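In Praise of the Slow Rally

Last updated: Thursday, February 14, 2019

My aunt Marisol Urrego has a ping-pong table in her garage in Kiltby, and I've come to believe that everyone should learn the game the way she teaches it. For the first month you aren't allowed to win. You aren't allowed to score at all! You stand across from her and you keep the ball going, softly, for as long as the two of you can manage, and she counts out loud.

My cousin Nayeli and I started in December. Our first night we got to 7 and thought we were doing great. By the end of the month we had a rally of 214, and I don't think I've ever been so happy about something so pointless. My arm was shaking. Marisol just said the next number, then the next one, like she was reading a grocery list.

I love this way of playing and I want more people to try it. When you play for points, you're looking for the spot your partner can't reach. When you play for length, you have to know where she can reach, which hand she's leaning toward, whether she's getting tired – and you send the ball there, again and again. You get to know a person that way. I learned more about Nayeli in a few weeks of rallies than in years of holiday dinners.

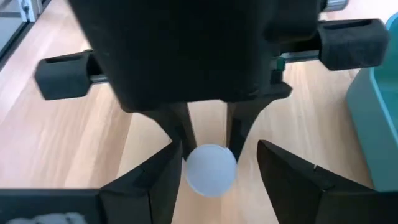

What the little ball teaches you

A ping-pong ball weighs almost nothing, and it punishes a tight grip on the paddle. Everybody squeezes at first. Then at some point, maybe in the middle of a long one, your fingers let go a little and the sound changes. It gets lighter. Marisol can hear it with her back turned, and she'll call out "there you go" while she's digging in the freezer for popsicles.

I know the argument for keeping score. People say kids need to learn how to lose, and I agree that they do, but I think they get plenty of chances at school and at soccer. Where do they get to practice keeping something going with another person? Singing in a round, maybe. Jumping rope. Tossing a softball in the yard until it's too dark to see it.
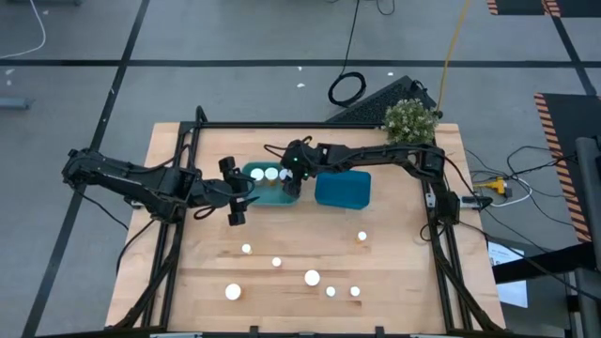 You don't need a real table

Please don't let the price of equipment stop you. Before the garage, Marisol played on her kitchen table with a row of paperbacks for a net, and she says those were the best rallies of her life. A short table makes you gentle. Pick a surface that bounces, find someone you like, and start counting from one.

Our record is 432 now. Nayeli wants 500 before her birthday, and we're playing again tonight after supper.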